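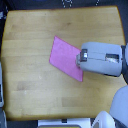

How should a cloth napkin be laid out before it is folded? Flat on a bare, hard surface, with the corners pulled square and no wrinkle running under the first crease.

Most bad folds begin before the fold. A napkin comes off the line slightly out of shape, longer on one diagonal than the other, and the error doubles every time the fabric is turned over on itself. At Huet, a 42-seat dining room, Gilles Langlois has his staff check each napkin by bringing two opposite corners together. If the edges miss by more than the width of the hem, the cloth goes back for pressing.

The surface matters too. A tablecloth grips the underside of the napkin and lets the top layer slide, so the layers part. Bare wood holds cotton lightly and evenly. It should be wiped and fully dry, as oil finish transfers to pale fabric. Laminate works but is slippery under polyester blends.
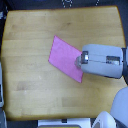 Color affects the work more than people expect. A strong color on a light table shows its outline clearly, and a crooked corner is easy to catch. White on pale wood needs side light. Rodel Dagdag, who runs the linen room at the Volliletti, folds white stock beside a window until 3 in the afternoon and leaves the dyed pieces for the evening.

For a plain quarter fold, hold one corner down and smooth outward along the two edges that meet there. Bring the far edge over, align the corners first, and press the crease from the center out. Turn the cloth 90 degrees and repeat. A thin weave takes the crease by hand. Heavier linen wants an iron, on the second fold only.

Stack finished napkins with the folded edges alternating, or the pile leans. Dagdag's shelves held 2,397 of them at the November count, sorted by size and then by color.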